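Subject: Re: Stone-pattern counters in rental kitchens, anyone regret it?
Date: May 2025
List: Prendidton Small Landlords

Replying to the message from earlier in the week. I've cut it down to the parts I can answer.

> We have a two-family in Oltska and both kitchens need new counters before the next tenants. My husband wants real stone. I think that's too much money for a rental. The Boltum showroom has laminates that look like stone, but the salesman kept steering us to the dark ones and I'm worried about crumbs and water spots. Does anyone have dark counters in a unit? Also, did you keep the old sink or replace it at the same time?

We have dark counters in one building and light ones in the other, so I can compare.

The dark ones went in first, in January, when the unit was empty. The pattern is a dark brown-gray with cream veins. Crumbs show on the dark parts and hardly at all on the veins. Water spots show if you have hard water, and Oltska does. The tenants there wipe down once a day and have not complained. In the light kitchen it's the other way around: crumbs disappear, but coffee and tomato show up right away.

What matters more than the color is how busy the pattern is. A plain dark counter shows everything. One with a lot of veining hides small scratches and most of the crumbs. Ask Boltum for the largest sample they'll lend you, and look at it under your own kitchen light. The small chips on the chain are no use for this. Ours had one vein on it and I thought the counter would be nearly solid.

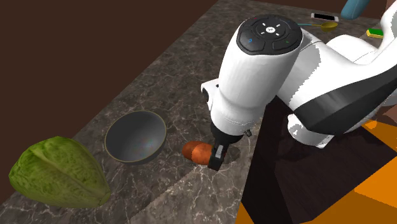
*Cream veins on dark gray-brown, with a red-brown background behind.*

On wall color: we went back and forth on this. If the counter is dark, a dark wall makes a small kitchen feel smaller at night. It hides grease marks well, though. I would go dark only if there is a window over the sink or good lighting under the cabinets. Otherwise paint it an off-white you can touch up from one can, and write the color name on the inside of a cabinet door so you can find it again in five years.

On real stone against laminate: for a rental I'd stay with laminate. We got two quotes for the same kitchen, which has 14 feet of counter. Stone needs sealing, and you can't count on a tenant to do it. Laminate will burn if someone sets a hot pot on it, but a section can be replaced. Ours has one burn mark next to the stove and we took it out of the deposit, with photos from the move-in inspection. Take those photos. Get the seams, the front edge and the area by the stove.

On the sink: replace it at the same time. We kept the old one in the first unit and had to pull it out 16 weeks later when the drain flange started leaking. The plumber had to cut out the new caulk and do it over, and that visit was $226. If we'd bought a new basin with the counter it would have been part of the same job.

A few other things to ask before you sign anything:

- Is removal of the old counter in the price? Papadopoulos includes it. Boltum did not when we bought, and you had to get rid of it yourself. The Prendidton transfer station takes counters but not on the regular trash ticket.

- Who does the measuring? If you measure and it's wrong, you own it. Let them come out. Our back wall was out of square by more than 12 millimeters and the installer had to scribe the backsplash to fit.

- How deep is the counter going to be? We went a bit deeper than standard in the dark kitchen so a fruit bowl or dish rack can sit at the back and still leave room to work in front. It meant trimming the window sill, so check yours first.
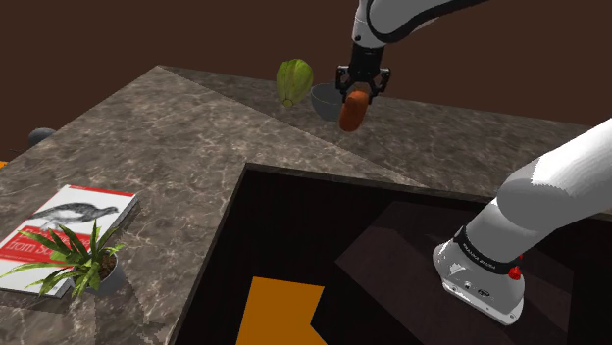 - What edge are you getting? Square edges chip at the corners. A rounded edge costs a little more and holds up better around kids and moving furniture.

- What is the lead time? We were told two weeks and it was closer to five. Don't give a tenant a move-in date until the counter is in your hallway.

I still have the two written quotes and the spec sheet for the laminate. Write to me off list if you want them and I'll scan them. I also have most of a tube of matching seam filler that you're welcome to if you pick the same pattern.

One question back to the list, on a different subject. Has anyone had their Oltska water shutoff replaced by the town lately? Ours won't close all the way and I've had no answer from the office.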